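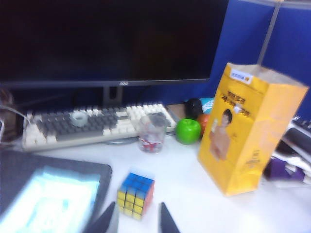
Desk cell with a puzzle cube between the gripper fingers.

Running a Gripper at a Shared Desk: Setup and Operating Practice

Applies to: desktop arms with two-finger grippers and a wrist camera, used in an office and not in a fenced cell. Written for the Kivbridge site. The Proston site uses the same steps with its own form numbers.

Before you start

You need the site risk assessment, the arm's own manual, a roll of marking tape, a tape measure, and a printed copy of the run sheet. The assessment covers the complete application, which means the arm, the gripper, the part being handled, and the desk it all happens on. An arm that is acceptable with a foam block may not be acceptable with a pair of scissors. If you change the gripper fingers, the part, or the speed limit, the assessment has to be reviewed before the next run.

Pointed or tapered fingers get their own line in the assessment. Force limiting reduces the load in a contact, but a small contact area raises the pressure at that load.

Step 1. Mark the working area

Move the arm slowly by hand or in jog mode to the farthest points of the planned task. Mark those points on the desk. Add a margin for the length of the fingers and for any part they carry. Join the marks with tape.

Everything inside the tape is the working area. Everything on the same desk but outside the tape is the surround. The two are treated differently below.

Step 2. Clear the working area

Only the task object and its fixture, if there is one, stay inside the tape. For pick tests with a cube, leave open desk on both sides so that the fingers can open fully and come down without touching anything else.

Remove in this order:

Drinks and open containers.
Loose cables and cords.
Phones and tablets that are not part of the task.
Paper, bags, and wrappers that could be dragged by a finger.

A tablet used as the operator display may stay on the desk if it is outside the tape and can be read without leaning over the arm.

Step 3. Check the surround

An ordinary office desk has a keyboard, a monitor, cups, and paper on it, and the assessment does not require it to be bare. The test is what happens if the arm leaves its planned path. Go around the tape and check the following.

Tall light objects, such as an upright paper bag, can tip into the working area. Lay them flat or move them back.

Stacks of paper must be stable without being held.

Monitors must be outside the full reach of the arm, or the reach must be limited in the controller. A software limit counts only if it is a safety-rated function. If it is not, use distance.

Glossy and transparent items can disturb a vision-based grasp. Clear plastic in the camera's view should be listed on the run sheet even when it is well outside the tape.

Step 4. Set limits and verify the stop

Load the limits from the assessment. Do not type them from memory. At Kivbridge the file is stored under configuration 127, and the controller must show that number before power is applied to the joints.

Press the emergency stop with the arm still. Confirm that power is removed and that releasing the button does not restart motion. A restart must need a separate, deliberate action. Repeat the stop once with the arm moving at reduced speed and no part in the gripper.

Find out what the gripper does when power is lost. Some hold the part and some release it. Write the behavior on the run sheet in plain words.

Step 5. Control the input devices

More than one device can often command the same machine: a teach pendant, a keyboard, a script, or a handheld transmitter. Only one may be in control at a time. 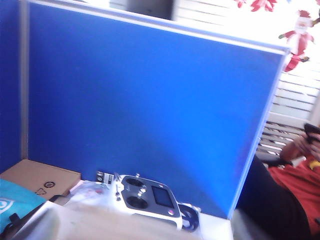

White radio-control transmitter on the desk, in front of the blue partition.

Rules for handheld transmitters:

Keep the transmitter outside the tape and within reach of the operator.

Before switching on, check that the sticks and switches are in the positions given on the run sheet.

Switch the transmitter on before the receiver, unless the manufacturer's instructions say otherwise.

Test loss of signal at the start of each session. With the arm at reduced speed and the area clear, switch the transmitter off. Motion must stop. If it continues, the transmitter may not be used.

Do not treat a transmitter switch as an emergency stop. A hobby-type radio link is not a safety function, whatever the switch is labeled.

Keep spare receivers, connectors, and packaging away from the live equipment. A spare that has been bound to the same transmitter must be labeled as such.

The Ondent adapter allows a pendant and a transmitter to be plugged in together. This is not permitted during a run. Unplug one.

Step 6. Account for people nearby

A partition is a visual screen. It does not count as a guard, and it does not show the operator who is on the other side. Fabric panels also end somewhere, and a person seated past the end of one may be closer to the desk than the floor plan suggests.

Check both sides of the panel and the open end before each run. Measure from the edge of the arm's full reach to the nearest seat, with the chair pushed back. If the distance is less than the value in the assessment, the seat stays empty during the run or the arm is moved.

People in view of the wrist camera must be told that it is recording, including people who are only partly in view. Use the notice on the back of the run sheet.

Step 7. Run

Start at reduced speed for the first 2 cycles. Keep hands out of the taped area until the arm has stopped and the controller shows a stopped state. If a part is dropped, stop first and then reach.

Pause after 45 minutes of continuous running. Check the tape, the finger screws, and the cable at the wrist. The Dai fingers use a smaller screw than the standard set, and it is checked with the supplied driver only.

Step 8. Close out

Park the arm, remove power, and switch off the receiver before the transmitter. Enter the cycle counter reading in full, as in 3,537, with no rounding. Record any unplanned contact, including light contact with an object. Leave the tape in place if the same task runs again on the next shift; otherwise remove it, and file the run sheet with the assessment.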